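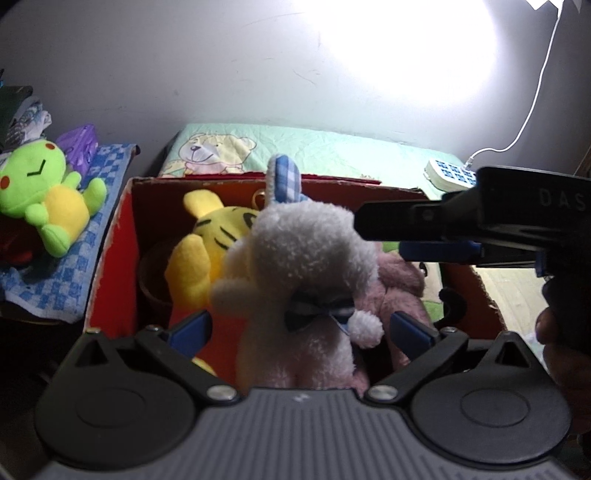 The year I ran the pie booth at the Mekport fair, I had exactly one recipe and it wasn't mine. It belonged to the old Trovar Bakery, which closed before I was born, and it called for 11 peaches, a fistful of sugar and "butter as needed," which tells you what kind of people they were over there. I was going to fill the prize table with jars of jam, but my niece said jam is not a prize. So we had stuffed toys, a red cardboard box of them, and the one everybody under five wanted was white and woolly with a checked bow tie. I'd have sold my truck for the attention that thing got. My pies just sat there.

It was September and hot as a skillet. I had made the dough the night before, 70 rounds of it, stacked between sheets of wax paper in a cooler that used to hold bait. (I washed it. I washed it twice!) By noon the butter was thinking about leaving, and every crust I rolled came up off the board like a wet shirt.
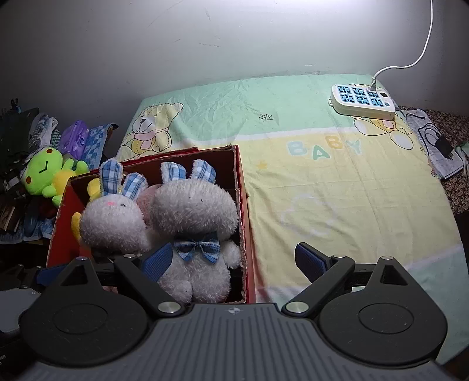

So I did what my mother would've done and cheated. I quit rolling. I pressed the dough into the pans with my thumbs, dumped in the peaches, crumbled the scraps on top and shoved the whole mess in at 400. Then I wrote "Teixeira Style" on the sign, after the street I live on, and hoped no one from my street would come by.

A lady in a sun hat bought the first slice. She ate it standing up, real slow, and then she asked me where in Teixeira I'd learned it.

"By the laundromat," I said.

She bought the rest of the pie - the whole pan, too, which I had not meant to sell - and told me her grandmother made it just like that back in Dernuston, thumbprints and all. I didn't have the heart to say a word. I gave her extra crumbs in a napkin and she cried a little, and then I did, and the next pie burned.

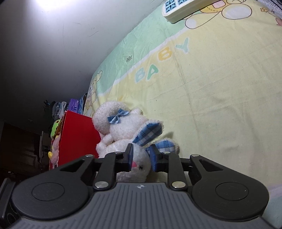
White rabbit, plaid bow, long plaid-lined ears.

I sold out by four. I still make it that way, and I still owe myself a pan.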